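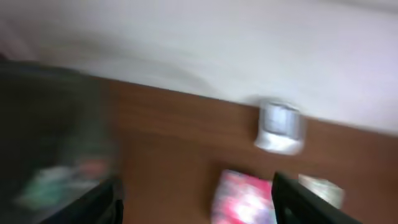

From the department: what we did about the reading list

11 August 2019

Regular readers will remember that in March the teaching side of the department agreed to look at the second-year module on development economics, which had been running in more or less the same form for longer than most of its students had been alive. The reading list alone had reached 731 items. A few of these were duplicates, one was a bus timetable that had been scanned in along with a working paper, and a good many were marked "essential", a word that had clearly been having a difficult time.

The new version starts this autumn, and several of you have written in to ask what has changed. Some of you took the module years ago and would like to be reassured that it is still hard. It is.

The list now has 200 items on it, which is still more than anyone will read, but a determined student with no friends could make a decent attempt. Each week has five readings at most that we expect people to have opened before the seminar. The rest sit underneath under the heading "Further", where they will be consulted mainly in the last few days before the essay is due, as is traditional.

The bigger change is to the way the module is taught. The old plan went through the theories in the order in which they were published, so that students spent the autumn on growth models and only met an actual country some time after Christmas. We now begin with the Bramau case. Older members of the department will know the Bramau household survey from the filing cabinets it used to live in. It follows 599 farming households through a run of good and bad harvests, and records what they grew, what they sold, what they borrowed and from whom. The handwriting has been dealt with. The data can be opened on an ordinary laptop, and students are given it in the first week with very little explanation, on the grounds that this is how most of us met it.

They are asked a plain question: which of these households are getting richer? It sounds like an afternoon's work. By the second week they have usually noticed that a household can sell more and eat less, that a cow is wealth until it dies, and that the answers to the question "do you owe anybody money?" depend a good deal on whether the lender's cousin was standing nearby. Then we bring in the theory, and they are pleased to see it, or at least less openly hostile than in previous years.

We tried this out on a small group in the spring. The comments were friendly on the whole. One student wrote that the survey was "confusing but in a way that seemed to be on purpose", and we have decided to take that as praise. Another asked whether the households could be given names in place of numbers. They can't, for the usual reasons of confidentiality, but we gather that household 200 is now known as Gerald all the same.

There was some grumbling about the statistics. The module used to assume that everybody had done the first-year methods course and remembered it, and both halves of that were optimistic. There is now a short refresher at the beginning, run as two workshops on the Hodano package. Hodano is not beautiful. It has the look of something designed by a person who had been told about buttons over the telephone, but it does what it is asked, it runs on the machines in the teaching rooms, and the licence lets students put it on their own computers too. Those who would prefer to use something cleverer are welcome to, provided that they don't ask us to mend it.

Assessment has moved as well. The three-hour exam has gone – a few of you will feel that younger people are getting off lightly – and in its place there is a longer project on the survey and a short policy note. The note has to be written for an official who has no economics and not much time. It can't run over two pages, it can't contain an equation, and it has to say what should be done. This last rule has proved the painful one. We spend years teaching people to write "the evidence is mixed", and they are very good at it by now. The spring group produced drafts in which almost everything was mixed, including one recommendation.

The Teoh Fund has kindly agreed to pay for a prize for the best note each year. It is a modest sum, to be spent on books, and nobody has yet worked out how we would check. The fund will also cover the cost of printing the survey guide, so that the photocopier on the second corridor can be allowed to retire with whatever dignity it has left.

Two practical matters. The seminars will be held in the Otitance Building and no longer in the old lecture block. The rooms are smaller and warmer, with chairs that can be moved, and the clocks agree with one another. Anyone teaching there for the first time should know that the main door sticks, and that the lift calls the ground floor "1".

Secondly, we are still short of outside speakers for the spring term. If you studied here and now work in a ministry, an aid agency, a bank or anywhere else that makes decisions about farmers without meeting many of them, we would be glad to have you for an hour. The department pays train fares (standard class) and provides lunch, which has improved since the sandwiches changed hands. Write to the teaching office with a sentence or two on what you would like to talk about. Slides are allowed but not encouraged.

The full reading list will be on the module page before the start of term. If you spot the bus timetable, please let us know.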